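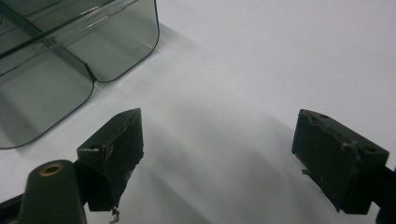 Smoky gray container on a white tabletop.

Barbridge Tenants and Owners Forum
Building Policy > Shared Kitchens and Storage
Topic: Proposed labeling and retention rule for third-floor refrigerators

Records_Desk
Posted Monday, 9:12 am

Members are invited to comment on the draft rule for food storage in the shared kitchens of the Barbridge building. The present rule was written when the third floor had a single tenant. It now has several, and the office has received repeated complaints regarding unlabeled food, containers left over weekends, and the disposal of items that their owners still wished to keep.

The draft reads as follows.

1. All food placed in a shared refrigerator shall carry a label showing the name of the firm and the day on which it was stored.
2. Labeled food may remain for 3 days. Unlabeled food may be removed after 24 hours.
3. Containers removed under this rule shall be emptied, washed and placed on the open shelf beside the sink, where they may be claimed until the end of the month.
4. Freezer compartments are excluded and will be addressed separately.

Comments will be accepted through the end of March. Please cite the paragraph number to which your comment refers.

northwing_lessee
Posted Monday, 10:40 am

Regarding paragraph 2. Our firm supports a time limit but considers three days too short. Staff who work alternate days frequently bring food early in the week and eat it at the end. Under the draft, a properly labeled lunch could be discarded while it is still perfectly good. We request that the period be extended to one working week.

Datley_Facilities
Posted Monday, 11:05 am

Datley holds the cleaning contract for the common areas and wishes to make two observations.

First, our staff are not in a position to judge whether food is good. They can read a label. Any rule that depends on the condition of the food will be applied unevenly, and the complaints will come to us.

Second, paragraph 3 assigns the washing of removed containers without stating who is to perform it. Our present contract covers surfaces, floors and the exterior of appliances. It does not cover dishes. We would ask that this be settled before the rule takes effect.

quietfloor3
Posted Monday, 11:31 am

I write as an individual member. With respect to the previous comment, the shelf beside the sink already holds a large number of containers without lids and lids without containers. Paragraph 3 would add to them every week. I recommend that removed containers be discarded together with their contents. An owner who has not written a label has had fair warning.

ledger_and_lunch
Posted Monday, 12:18 pm

I must disagree with quietfloor3. A good container with a locking lid is not a trivial expense, and some of those in use belong to families. Discarding food that has spoiled is a matter of hygiene. Discarding the property of another person is a different matter, and I doubt that the lease permits it. I would ask the office to confirm the position under the house rules before this suggestion is taken further.

I also note that many containers are now tinted or dark in color. A label written directly on such plastic in black marker cannot be read. Paragraph 1 should require a light-colored adhesive label.

Records_Desk
Posted Monday, 1:02 pm

The office confirms that the house rules distinguish between perishable goods and personal property. Personal property left in a common area must be held for a reasonable period before disposal. Paragraph 3 was drafted with that provision in mind and will not be withdrawn.

The remark on label color is accepted. Paragraph 1 will be amended to read "a white or light-colored adhesive label." The office has ordered a roll of 200 labels, which will be kept in the drawer below the microwave.

northwing_lessee
Posted Monday, 1:47 pm

We thank the office for the clarification. May we ask that the label show the date on which the food is to be removed, in place of the day on which it was stored? This would spare the reader any calculation and would allow a longer period for items such as condiments and unopened drinks.

quietfloor3
Posted Monday, 2:10 pm

That would allow each person to set his or her own limit. I can foresee jars marked for removal next winter. I oppose the amendment.

Datley_Facilities
Posted Monday, 2:26 pm

We share that concern. A stored-on date is preferred for cleaning purposes. Condiments could be given a door shelf of their own and exempted from the rule.

Verbruggen_Admin
Posted Monday, 3:15 pm

Verbruggen occupies the rear suites and has applied a similar rule in its own kitchen since last year. We offer the following from that experience. The refrigerator is cleared on Friday afternoon, whatever the labels say, and a notice is sent that morning. Complaints have been few. A fixed clearing day proved easier to remember than a count of days, and we would encourage the office to consider it for the shared kitchens.

ledger_and_lunch
Posted Monday, 3:38 pm

I would support a fixed clearing day, provided that the notice is also posted on the refrigerator door. Not all members read their messages before noon.

northwing_lessee
Posted Monday, 3:52 pm

A weekly clearing would meet our original objection, and on that basis we withdraw the request concerning removal dates.

quietfloor3
Posted Monday, 4:04 pm

I maintain my objection to the shelf.

Records_Desk
Posted Monday, 4:30 pm

A revised draft will be posted in this topic. It will include a weekly clearing day, a door shelf for condiments, and the amended wording on labels. The question of washing has been referred to the building manager, Rorovier, for discussion with Datley. Until the revised rule is adopted, the present rule remains in force, and members are asked not to remove food that is not their own.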